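Filed under: Maker Interviews, Crochet

Monique Boyer answers the phone with a hook in her mouth. I can hear it. "Sorry, sorry, row end," she says, and then there's a clunk, and then she's back.

Quick background for anyone new. Monique runs the Jamunstead mystery crochet-along, the one with the blanket that comes out in pieces, one clue a week, no photo of the finished thing until the end. Last year 200 people signed up. This time the list closed at 2864 and she had to turn off the form.

"I thought the form was broken. I wrote to the form people. They said no, it's just people."

She's in Mundton now, in the back bedroom of a rented house, yarn on the bed, yarn under the bed. Before that she was a dental receptionist. Learned to crochet from a library book with the last chapter missing, so for years she didn't know how to do a border. Just stopped when the yarn ran out.

I asked why a mystery. Why not show people what they're making?

"Because I'd never start it myself if I saw the whole thing. Eleven colors, I'd be out. But give me one square and I'll do one square."

Clue one went out at the start of February and there was trouble right off. The chain count was wrong. Everybody's foundation came out short, and by breakfast there were messages from people who had already ripped it back twice.

"I cried in the car. Then I fixed the file. Sandrine was the one who caught it, she was up at four with a baby, hooking away."

That's Sandrine Vidal, who now test-crochets every clue before it goes anywhere. She gets it ten days ahead and she doesn't go easy. Monique read me one of her notes. "It says, 'Round six. What is this. Who is it for.' So I took round six out."

There are three other testers. Capucine Hoarau is left-handed, and half the reason the pattern has left-handed charts at all. Ashraful Khondokar does it in US terms and UK terms both, then sends back a spreadsheet. Loïc Bailly had never crocheted before he signed on, and Monique says that's the most useful kind of tester you can have.

"Loïc asks what 'work even' means. And I go to explain it and I can't! So I have to write it better."

Yarn next, because I get asked every time. She used Leblanc worsted for the sample, the cotton blend, and says any worsted will do if your gauge is close. She's a loose crocheter. If you're tight go up a hook, maybe two. She held the first version in Dillora, which she loves the colors of, but it split on her in the popcorn stitches and she lost patience somewhere in the second row of them.

"I'm not saying don't use it. I'm saying don't use it with popcorns when you're tired."

And weaving in ends? She laughed for quite a while. The blanket has 100 squares. Two ends each if you're lucky, and you are not lucky, you have color changes.

"Do them as you go. I didn't. I had a whole grocery bag of squares with tails hanging off, and I did them over one very long weekend with a heating pad on my neck."
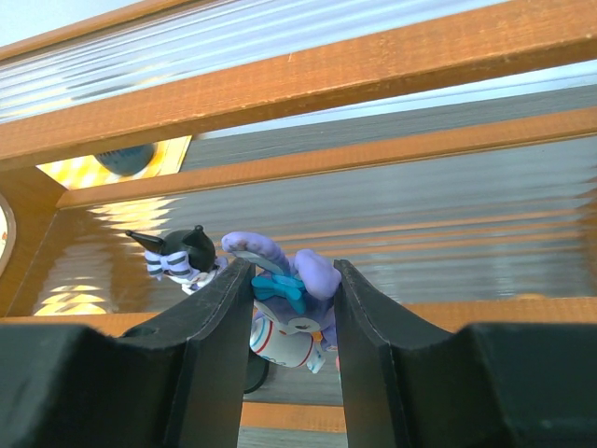

TIPS & TECHNIQUES

I made her give me something practical before she went. Blocking first. She pins every square to the same size on a foam mat, steams, leaves it over night. Doesn't stack them damp, did that once, never again.

For joining she likes a flat slip stitch join, back loops only. Says the single crochet join is fine too but it leaves a ridge and you have to like a ridge. Lay the whole thing out on the floor before you join anything. Keep the cat out.

"And count your stitches on the side edges. People count the top and then they just trust the sides. Should be 30 on each, all four. If one's 29, fudge it in the join, I won't tell Sandrine."

Will there be another one? She went quiet, then said she had a sketchbook page with something round on it. Circular, teh whole blanket. Sandrine hasn't seen it.

"Don't put that in," she said. Then, "No, fine, put it in, then I'll have to do it."

Had to leave it there, her timer was going off and there was bread in the oven.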